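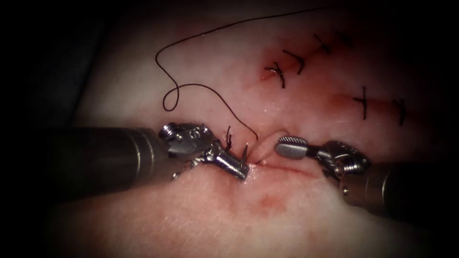

Suturing study: first results from the Brirkau lab

The group led by Malathi Thevar has finished the first round of its work on automated suturing, and a write-up is now with the other partners for comment. The question was a narrow one. Can a learned controller place and tie single interrupted stitches on a practice pad if it is trained only on recordings of people doing the same job?

Kgomotso Naidoo and Khoa Cù recorded 559 stitches by teleoperation over the winter, working with two instruments, a needle driver on the left and a grasper on the right. Each recording was split into four steps: pick up the needle, drive it through both edges, pull the thread, tie and trim. The controller gets the camera view and the joint positions of both arms. It is not given the location of the cut.

In testing, the controller tried 60 stitches on pads it had not been trained on. Needle pickup is close to solved. Driving the needle is less even, mostly where one edge of the cut stands higher than the other and the grasper has to hold it down first. Tying is still the weak step. The thread tends to form loops away from the wound, and the controller sometimes pulls before the loop has cleared the shaft.

Boyang Cui tested a change in which the controller plans 9 camera images ahead instead of one. This cut the number of dropped needles but made the arms slower, and the group has not settled on a final value.

Sewwandi Selvanayagam is now adding recordings that begin partway through a failed stitch – a twisted needle, a slack thread – so that the controller sees how a person recovers. The next round of tests is planned for January, with six new pads from Rilico.

Comments on the write-up should go to Malathi.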